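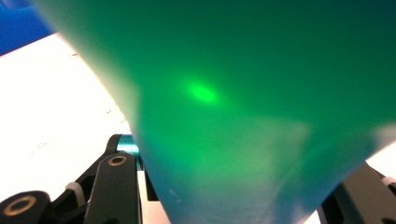

Green plastic sheet with the light on it.

Hedside growers' swap smashes its own record

2021-04-20

What a spring it has been for the Hedside seed and seedling swap! The final tally is in, and 1,297 packets and pots found new homes over the month, up from 1,355 the organisers had hoped for on paper but well ahead of anything managed in earlier years.

The swap ran by post and doorstep collection through March, with 141 households signed up across Hedside and Sunholm. Tomatoes were the runaway favourite (as ever), followed by runner beans, French marigolds and a lovely old purple-podded pea that one Sunholm family has been saving for decades. There were sweet peas by the bucketload too, and a surprising rush on celeriac.

Best of all, 76 of those households had never grown a thing from seed before. Messages have been pouring in with news of first shoots on kitchen windowsills, in porches and, in one case, along the top of a piano.

Cold nights are still forecast, so new growers are being urged to hold back on planting out tender crops. Fleece, old net curtains or a bit of clear plastic will all help if seedlings are already in the ground. Courgettes and squashes can wait until the middle of May.

An autumn swap for garlic, broad beans and hardy annuals is already being planned. Anyone with spare seed can start drying and labelling it over the summer, with the variety and the year on each packet please!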